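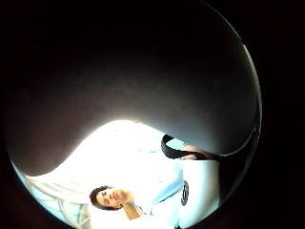
Ana Hollance

Chapter 8
Bread and the Village Oven

Most of us buy a loaf without giving it a second thought — I do it myself, I must admit — and yet for centuries a whole village might have planned its week around the baking. In this chapter we shall spend a good while in Cetitz, where two ovens once served more than 904 people, and where the December baking went on well into the night. Do take your time over the first two sections, as we'll be coming back to flour, firewood and the miller's share again and again.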